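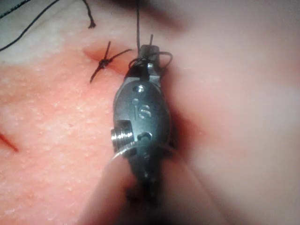 Instrument choice is the part of my suturing setup I have changed most often and written down least. I kept a text file of complaints for the first two months and then stopped, because every entry said the same thing about thread. This post is an attempt to do it properly: two instruments, one pad, one thread, the same wrist camera throughout, and a tally at the end.

The rig is the one from my earlier posts. Two arms carry surgical instruments over a skin practice pad, with a small camera mounted at the wrist of the working arm. The controller is a Talpur, running the Drindinel teleoperation stack on top. I drive it by hand from a pair of handles and log everything. No part of the suturing is automated yet. I want to know which end to put on the arm before I spend the winter training anything.

What I compared

Instrument A is a needle driver from Sastuleo. It has short jaws, a stiff closing action and a cross-cut grip surface. Instrument B is a refurbished grasper from a dealer in Havcombe, with longer jaws and more give at the tip. Both fit the same adaptor, so a swap takes a few minutes including homing.

I logged 136 attempts at a single interrupted stitch, split evenly between the two. An attempt covers picking up the thread, passing it, tying the knot and letting go. It counts as failed if the thread slips out of the jaws twice, if the knot sits loose over the incision, or if I have to reach in with my fingers. I did the reaching in more often than I would like.

Results

Instrument A completed more stitches, and the gap was widest at the tying stage. With the jaws fully closed it will hold black thread under tension for as long as I care to pull. Instrument B holds well enough for a straight pull but lets the thread creep when the load comes from the side, and most of a knot is side load.

B was better at picking up. Its tips reach flat to the pad, so a thread lying on the surface can be taken at the first try. With A I tend to press into the pad, pinch some of the surface along with the thread, and have to open and start again. The pad is soft and springs back, so it forgives this. I would not expect anything else to.

Loops were a problem with both. When the free end is long, a loop forms round the closed tip and stays there after the jaws open. Under teleoperation I can see it and roll the wrist until it drops away. A policy would have to learn the same thing from the images, and the loop is dark thread against dark metal. I have now moved to shorter lengths for everything except the first throw. This costs thread, but thread is the cheapest item on the bench.

Grip force

Talpur exposes motor current on the grip axis and nothing closer to the jaws. I had hoped to use the current as a rough sign of whether there is thread between them. It does not work. The difference between closed on thread and closed on nothing is smaller than the friction in the cable drive, and the friction changes with wrist angle. I collected 2642 current samples across both instruments with the wrist held at a range of angles, plotted them, and could not draw a line through them that I would trust.

A fixed current limit is still worth having. I settled on one value for each instrument by closing on a scrap of thread, pulling, and raising the limit in small steps until the thread held. Past that point the only change is more wear on the cables.

The wrist camera

I had assumed that a camera close to the tips would be the best view for everything. It is the best view for the jaws and the surface directly next to them. It is a poor view for anything to the side, where the pad is too far out of focus to use, and the shaft puts its own shadow over the lower part of the picture. Handing thread from one arm to the other is the awkward case. The second instrument comes in from the top of the view, and by the time enough of it is visible to judge the angle, the two sets of tips are already close together.

For those moves I now look at the overhead view first, bring the tips near each other, and change to the wrist view for the last part. I changed the focus setting once during the trial and had to repeat a Wednesday evening's worth of attempts, so it is now fixed with a dab of paint on the ring. Exposure is also locked. Left on automatic, it hunted each time a bright jaw face turned towards the light, and the thread vanished into the background for a moment.

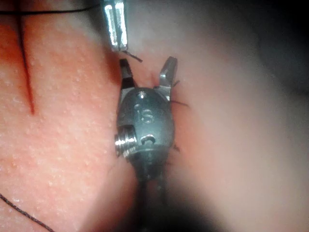 Controller settings

Motion scaling made more difference than the choice of instrument. At the default in Drindinel, my hand tremor was plain in the logs and the tips bounced on the pad. I halved the scaling for tying and left it alone for large moves. The foot pedal switches between the two.

Loop delay was the other item. I logged it for 100 attempts and found occasional long gaps which matched the disk writes from the camera recorder. Moving the recorder to a second machine cleared them.

For now A stays on the working arm and B goes on the helper arm, where it only has to pick up and present thread. The next round will use the same split with a curved needle, and I still need to re-tension the grip cable on B before then.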